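Why I still want a pattern on the cloth

I have had plain cloths, good heavy ones from the Bech shop in Jovholm, and I grew tired of every one of them by May. A printed night sky, with its stars and its dark hills and trees along the bottom, gives you something to look at while the kettle boils, and I can't say that of beige.
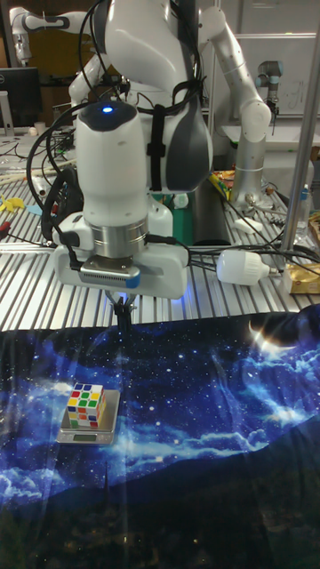 People tell me creases spoil a print. I've never minded them, and I would sooner have a few folds across the stars than spend my evening ironing.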